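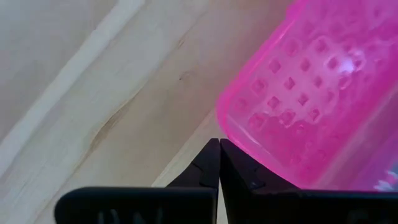 Home Forums Storage & Organizing Small Parts and Containers Search Log in

Pink plastic on a bare wood top, marks and cleaning

Last updated September 26, 2020

dardo_palma
I have a light wood worktop in the room where I sort things and I keep small stuff on it in colored plastic containers. The one I use most is bright pink, see-through, with a grid of little squares molded into it. My question is two questions. First, can plastic like that mark pale wood if it sits in one spot for months? Second, how do you get dust out of all those little squares? A cloth slides right over them.

The top has no varnish that I know of. It came with the house. I moved in at the end of August and have not put anything on it yet.

Leonor M.
For the squares, a nail brush and dish soap. Warm water, not hot. Go in circles, rinse, and stand it on its edge on a towel. If you lay it flat the water stays in the dimples and dries there, and then you have a dot of lime in every one.

For the wood I would put something under it. I had a red tray on a pine shelf for two years and there was a paler rectangle when I picked it up. The shelf around it had gone yellow in the light and the part under the tray had not.

coltonb
That is the wood changing color, so the tray didn't do anything. Any object would have left the same rectangle. A book would. Hard clear plastic doesn't give off color onto wood. Soft plastic is another matter. Vinyl feet and rubber mats will stain a finish and you can't wipe it off.

dardo_palma
It is hard plastic. It clicks when you set it down.

coltonb
Then leave it where it is and move it now and then.

Leonor M.
I didn't say the color came off the tray. I said there was a rectangle. He asked if it would mark the wood and mine was marked.

D. Moriarty
Both of you are right and it doesn't help him much. The thing to watch with bare wood is water. If he washes the container and puts it back damp, the water gets held against the wood and he gets a dark ring. I refinished 7 tabletops last winter and five of them had rings. Plant pots mostly, one soap dish.

Find out if the top is bare first. Put one drop of water somewhere it won't show. If it beads, there is a finish on it. If it soaks in and goes dark, it is bare and you should oil it.

dardo_palma
Did the drop. It went dark in under a minute.

There is also a brown streak in the wood and a small dark spot near it. I took the streak for a stain at first, but it runs with the grain. I tried a damp cloth and it made no difference.

D. Moriarty
Streak that follows the grain is most likely just the wood. Maple and birch both do that. The spot could be a pin knot. Don't sand it, you will make a dip and the spot will still be there at the bottom.

lech_k
Before you oil it, clean it with mineral spirits on a rag and let it sit overnight. Then fine paper, always along the grain. If the boards were joined you may see one strip lighter than the next one. Oil makes that stronger. Some people don't like it. Try the back edge first.

dardo_palma
There is a strip like that, nearly white. I don't mind it. What oil?

lech_k
I use Urnell hard oil. Two thin coats. Wipe off everything that is still wet after fifteen minutes or it stays sticky.

coltonb
I would skip oil on a worktop that gets used every day. You have to do it over again every year. Water-based clear coat, three coats, done. It also keeps the color pale. Oil will turn it the color of tea.

D. Moriarty
Not tea. It goes a bit warmer. And you can fix a scratch in oil in five minutes. With clear coat you end up sanding the whole top to fix one corner.

coltonb
I have a clear coated desk from eight years ago with no scratches on it.

D. Moriarty
What do you do at it?

coltonb
Paperwork.

Leonor M.
Back to the containers. I bought a set of Wimik ones with the same kind of pattern and I stopped using them for anything small and dusty. Beads are all right. Seed packets are all right. Chalk, glitter, pencil shavings, no. If you want to keep the pink one, line the bottom with a piece of felt cut to fit. You wash the felt and leave the squares alone.

Also keep it out of the window. Bright pink fades. Mine went to a kind of salmon on the side facing out.

dardo_palma
It holds rubber bands, stamps and spare keys. Felt sounds fine. What grit paper, and how much would I need?

lech_k
200 or close to it is enough for oil. Two sheets will do a normal top. Don't go as high as 600, the surface closes up and the oil sits on it.

coltonb
For the record, 600 is fine between clear coats.

premaris_fan
Can I ask about the squares again. I have a lid with the same pattern and somebody stored soap in it, and the film will not come out. I tried the brush.

Leonor M.
White vinegar, half and half with water. Soak it twenty minutes, then brush. Don't put it in the dishwasher, the thin parts warp. I lost one on the bottom rack.

premaris_fan
The vinegar got most of it. A second soak is going now.

dardo_palma
I ordered the oil. I'll do the back edge first like lech_k said. Two things I still don't know. How long before I can put the plastic back on it? And does felt stick to fresh oil?

lech_k
Dry to touch the next day. Wait a week before you leave anything sitting on it, and two for felt. Felt will leave fuzz if the oil is soft.

D. Moriarty
Lay the used rags out flat outside until they are stiff. Don't ball them up in the trash, oily rags can catch fire.

dardo_palma
Will do. I'll post how the back edge comes out.

Previous topic Next topic Back to Small Parts and Containers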